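Trakero hand-held grippers: your questions answered

Hello and welcome! We get a lot of post about the Trakero kit, and much of it asks the same things in different words, so we've gathered the answers on one page. If yours is missing, write to us and we'll probably add it. Last updated Friday, January 26, 2024.

The basics

What is Trakero?

Trakero is a pair of hand-held grippers that you use to show a job to a robot. You hold one in each hand, do the job on an ordinary table, and the kit records where each gripper went and how far its fingers were open. Later on, those recordings can be used to train a robot arm fitted with the same kind of fingers. No arm is needed while you record, and for us that's the joy of it: you can get going on a kitchen table, in a workshop or in a corner of the office.

Who makes it?

Gritby does. We're a small company and we design and put together the grippers ourselves. The software that turns your recordings into tidy files is called Utora and comes with every kit.

Who is it for?

Mostly university groups, colleges and small firms that want to teach an arm a handling job and don't have weeks to spend programming it. We also have a growing number of people using it at home, and some of the loveliest recordings we've been sent came from them (the person who recorded shelling peas, two-handed, knows who they are).

Do I need to be able to program?

Not to record. You'll want someone who's comfortable with Python once you get to the training part. The recording side is buttons and a progress bar.

What's in the box?

Two grippers, left and right, with their marker cubes already fitted. A head strap with a camera mount, the camera itself, two charging leads, a printed calibration board, a spare set of finger pads and a small hex key. There's a paper guide too, which we rewrote in November after a lot of helpful grumbling about the old one. Thank you for the grumbling!

Recording

How does a session go?

Charge the grippers, put on the head strap, and hold the calibration board in front of you until Utora beeps. Then press record and do the job at a natural speed. Press again when you're done. Each run of the job is saved as its own file, so if you fumble something you can throw away that one run and carry on with the rest.

What sort of objects work well?

Anything you could pick up in a pair of oven gloves is a good start: cups, boxes, tins, folded cloths, toys. After that, try things with a bit of character. Old desk telephones are a favourite of ours, as the handset is a long, awkward shape and the cord has ideas of its own. Two grippers closing on one object from either side is also a very good test of whether your hands are working together.

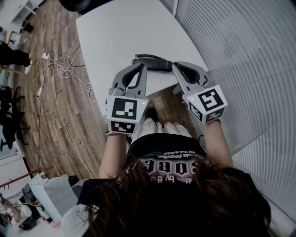

How long does a charge last?

A full charge gives three hours of recording. Charging from flat takes a little over an hour, and you can't record with the lead plugged in. If you're planning a whole day, charge over lunch or ask us about a second pair.

How much can they lift?

Each gripper is happy with objects up to 500 grams. Heavier things won't break the gripper, but the fingers will start to slip and you'll end up teaching the robot to drop things. For anything heavier, use both grippers together and keep it low over the table.

Why are there markers on the cubes?

The black-and-white patterns are how the camera works out where each gripper is and which way it's facing. They sit on more than one face of the cube so that one can still be seen when you turn your wrist. Please keep them clean and don't put stickers on them – we know it's tempting.

My hair or sleeves keep getting in the way. Does it matter?

A bit of hair or sleeve in view is fine, as long as the markers stay clear of it. If Utora loses sight of a cube for more than a moment it will mark that part of the run in orange, and you can decide whether to keep it. Loose cuffs are the usual culprit, so roll them up.

What about lighting?

Ordinary room light is plenty. The one thing to look out for is strong sun straight on the table, particularly a glossy one, where glare can wash out a marker. Half-closing the blinds usually sorts it.

Can I sit down, or do I have to stand?

Either! Sitting is easier on the shoulders, standing gives you more reach. Try to stick to one or the other within a set of recordings, as the training tends to go more smoothly.

Can left-handed people use it?

Of course. The two grippers do the same things, and you can swap which hand leads whenever you like. A mix of left-led and right-led runs can be very useful.

How many runs do I need?

It depends on the job. For putting a cup on a saucer, an afternoon of recording may be enough to see something promising. For anything with cords, cloth or lids, expect to come back for several sessions. Start small, train, watch where the robot goes wrong, and record more of that bit. We've never met anyone who got it right the first time, us included.

Recordings and software

Where do my recordings go?

Onto your own computer. Utora doesn't send anything to us unless you choose to attach a run to a support message.

Will the camera record other people in the room?

It records whatever you look at, so yes, it can catch a colleague's legs or somebody walking past. Ask people before you start. Utora has a tool for blurring parts of a run afterwards, though it's slow on older laptops and we're working on that.

Which computers does Utora run on?

Windows and Linux at the moment. Mac is the request we hear most often and it's on our list, but we won't promise a date until we have something that works properly.

Which arms can I train with the results?

Any arm that can carry our finger set, which bolts on with a standard adapter plate. We keep a list of 11 arms that we've tried in our own workshop, and you can ask for it by email. If yours isn't on the list it may still work, so send us the model and we'll have a look at the fittings.

Can I open the files without Utora?

You can. The video is saved in a common format and the gripper positions are in a plain table that opens in a spreadsheet. Quite a few people use their own tools from there on and that's absolutely fine by us.

Care and repairs

How do I clean the finger pads?

Wipe them with a damp cloth and let them dry. Avoid alcohol wipes, as they make the pads go hard. When the pads start to look shiny, it's time for the spare set.

I dropped one. What now?

Check that the cube still sits firmly on its mount, then do a fresh calibration. If Utora accepts it, you're fine. If it keeps asking you to repeat it, the cube has probably shifted by a hair and needs to come back to us for a quick reset.

The fingers feel stiff.

Cold weather does this, and so does flour (don't ask). Open and close them gently a few times. If that doesn't help, the paper guide shows how to take the fingers off and brush out the hinge on page 13.

Trying and buying

Can I try one before I buy?

Yes, and we'd love you to. We lend out trial kits for two weeks. You pay the postage back to us and that's all. There's often a queue, so put your name down early if you're working to a term date.

Where can I buy it?

From us directly, or through De Graaf if you're in the Netherlands or Belgium. They hold spare pads and cubes as well, so small orders reach you faster from them.

Do you run training days?

We do. Jeanine Willems runs them, either at our workshop or at yours, and they're very hands-on: you'll have the grippers on within ten minutes and won't get much time for slides. Bring an object from your own work if you can. The stranger the better!

Do schools get a lower price?

Schools and colleges do, and so do clubs. Tell us which you are when you ask for a quote and we'll work it out from there.

Can I send a kit back?

You have 30 days from delivery. Please put everything back in the box, including the hex key, which is the part that most often goes missing.

How do I get in touch?

Use the contact form on this site and pick "Trakero" from the list. If it's about a recording that's gone wrong, attach the run and tell us which version of Utora you have (it's at the bottom of the settings page). We answer on working days, usually by the next afternoon.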